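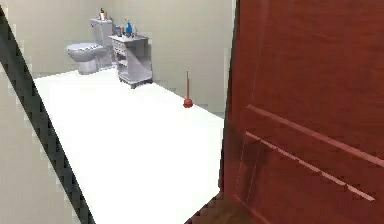
Simulated bathroom beyond an open door, from the Stisari household set.

Stisari household demonstrations: data card
Maintained by the Prilteo group. Released 28 November 2019.

Summary
Stisari is a collection of household tasks carried out in simulation by people steering a robot by remote control. It contains 1245 demonstrations for training and a further 400 held back for testing. The set is intended for research into learning from demonstration. It has not been assessed for use on a physical machine.

How the demonstrations were made
Operators worked at a desk with the Voter control program, using two hand controllers and a foot pedal. The pedal halts the base; the controllers move the arm. Each operator completed a practice period before any recording was kept. Tasks were set as a single written sentence, and operators chose their own route and order of movement. Pauses and corrected mistakes have been left in place.

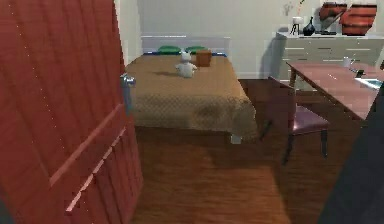 Fraser, on reading the draft of this card, asked that the pauses be marked, as a learner trained on them may come to stand still in doorways. The maintainers agree. A pause marker is planned for the December update; until then, users may wish to filter out long spells with no controller input.

Contents of each record
Task sentence
Camera images, as rendered
Joint positions and base position
Controller and pedal input
Outcome, as judged by a second operator

Known limits
Rendered surfaces are simpler than real ones, and edges may look stepped at the supplied image size. Doors are the most frequent cause of failed attempts. All operators were right-handed, and this shows in the choice of approach. The outcome label is missing from 100 training records, which are listed separately in the release folder.

Terms of use
The set may be used and shared for research and teaching, provided that Prilteo is named as the source. Altered copies must carry a different title. Errors should be reported through the project page, quoting the record number and the release date.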